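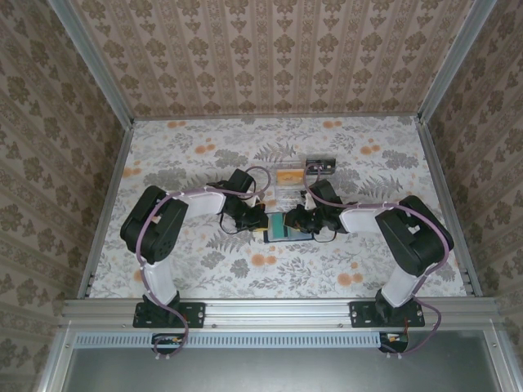
Two arms on one rail – cables, wallpaper and where I've got to
Shared Builds > Robots and Motion > Page 5

ktijani wrote:
Right, back on this after a fortnight of decorating the spare room (not voluntary). Both arms are on the front rail now and both answer when I talk to them, which puts me a long way ahead of where I was on page 1. The left one still droops a bit when it's told to hold still with the forearm out flat. I've swapped the shoulder servo for the spare and it does the same, so I don't think it's the servo.

What I'm after is opinions on cables. I've got one big loop over each gripper and then the run goes back along the white links, over the shoulder and down past the base. It looks daft but the wrist can turn all the way without pulling. The trouble comes when both arms go for the middle at once. Twice now the loops have kissed and the right arm has stopped with an overload error.

tanko_b wrote:
Shorten them. I said this on page 3! You've got loads more slack up there than the wrist can use. Take it out at the gripper end, put it down by the base where it can't hit anything, done.

ktijani wrote:
I did try that, and the plug walked itself out of the last servo on the left arm. Took me an entire evening to work out why the jaws had gone dead.

Ese Haruna wrote:
I'm with Kayode on this. Long loop, but clip it so it stands up and can't lean sideways. We had tight cables on the pair at Hlongwane and we were replacing leads constantly. Long ones flop about and look dreadful and they last.

The droop, have you checked your supply with both arms loaded? Ours sagged only when the second arm was moving. We'd blamed the gears for ages.

tanko_b wrote:
"Look dreadful and they last" until they hook on the other arm, Ese. He's already had two stops.

Ese Haruna wrote:
Two stops out of how many goes though?

ktijani wrote:
236 runs in the log, so I can live with two. I'd still like none. Will put the meter on the supply tonight.

jean_ogilvie wrote:
Can I ask about the paper? I love it, I want that pattern in my hall, but doesn't all that leafy stuff on the table confuse things? I'd have gone plain white.

ktijani wrote:
Hello Jean! I had plain white to begin with and it was lovely until the sun came round, then half the table was glare. My idea is that if the software can cope with ferns and little orange flowers it can cope with my kitchen. Declan thinks I'm making life hard for myself.

Declan Scanlon wrote:
Declan does think that. Get one boring job working on a boring table, THEN put the garden in. You've got patterned walls, a patterned top and a see-through plastic thing sitting in the middle of it all, and you're surprised it misses. I couldn't get mine to find anything clear for months.

ktijani wrote:
It misses the clear one, yes. It's fine with the teal thing. Anyway I've written it up properly for the workshop page, pasting the latest bit in so you can all shout at it in one place.

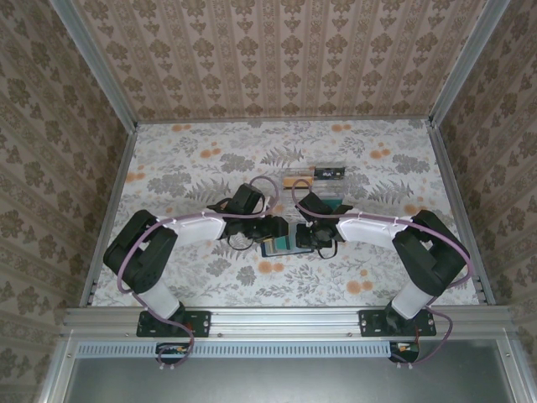
Rotska, October

Evening session, both arms up. I re-tied the cables along the forearms with the pale ties and left the arcs over the grippers as they were, so sorry Tanko. Both arms are bolted to the wide rail through their black plates and I've been round every screw again, as the right-hand plate had crept a little to one side.

The job tonight was bringing the two grippers together over the flat item with the dark blue edge. I want one arm to steady it and the other to do the fiddly bit. Getting the tips to meet is easy enough in Flultness, where you drag them about on screen. On the real table the left one comes in low, and I have been fudging it with an offset of 5 mm. I know. It's on the list.

Supply reading with both arms moving: it dips, and the droop gets worse exactly when it does. Point to Ese. I've ordered a beefier one from Grirnico along with some softer cable.

Still to do:
find a better place for the electronics under the rail, one catches my sleeve
proper zero for the left arm
slow the last bit of the approach
try the clear organiser again with the lamp moved

Declan Scanlon wrote:
An offset on an arm that's drooping is an offset you'll be changing every week. Fix the supply, then zero it, then take the fudge out. In that order please.

tanko_b wrote:
Those arcs are taller than the arms!! All right, exaggerating. But look at how close the grippers are to each other. One lean and you've got stop number three.

Ese Haruna wrote:
Told you about the supply :)

On the arcs, a bit of spring steel taped along the inside of the curve works a treat. Ours came off an old tape measure. Mind the edges.

tanko_b wrote:
That I can get behind, as it happens. Tape over both edges or it'll go through the jacket.

jean_ogilvie wrote:
I have a drawer of old tape measures if you want one, Kayode. Payment in wallpaper.

ktijani wrote:
Deal, Jean. I've 26 offcuts left and most are long enough for a drawer liner at least. New supply is meant to come at the end of the week, so I'll do it in Declan's order and post the readings before I touch the zero.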